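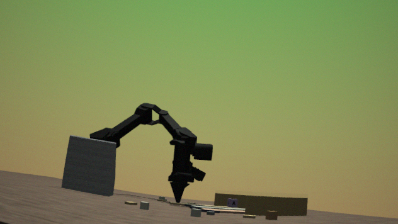
May, sim bench, 14:10

Gripper comparison in sim, continued. Same arm model for every run, only the end effector and the controller gains change. Candidates are the Otska parallel jaw and the Neltex tapered finger. The Ogilvie unit is still out because its collision mesh has inverted normals and the contact solver blows up on the first touch.

Task is top-down picks with the tool axis vertical. Cubes and flat strips on the same table, positions reshuffled by seed. 40 seeds per gripper, 30 s time limit, 10 N grip force cap.

Otska: cubes fine. Thin pieces poor. The pads bottom out on the table before they get enough side contact, then the wrist takes the load and the controller backs off. Dropping the approach speed helped a little. Changing pad friction did nothing worth recording.

Neltex: better on thin pieces, as the closed tip gets down between neighbours without pushing them. Worse on cubes. With a small yaw error the fingers meet the cube near an edge and it rotates out on lift. Opening wider before descent fixed some of these but costs time where pieces are crowded.

Controller: went back to impedance mode after position mode gave table contact spikes at the bottom of the descent. Seed 1646 is the one to use for checking this. It failed in position mode with both grippers and runs clean in impedance mode with either. Vertical stiffness lowered, lateral left alone.

Rendering: grain in the background is the noise setting, left on for the pose estimator. The arm is rendering too dark. Wrist and gripper are hard to tell apart in side views, which makes it slow to review failures by eye. Need a lighter material or a second light source. Doesn't affect contact results.

Not done:
- fix normals on Ogilvie mesh, rerun all seeds
- log finger gap at first contact
- check Neltex fingertip radius against the Farkholm drawing, the model looks sharper than the drawn part
- repeat Otska thin pieces with the chamfered pads

Config saved under the Farkholm branch, not merged.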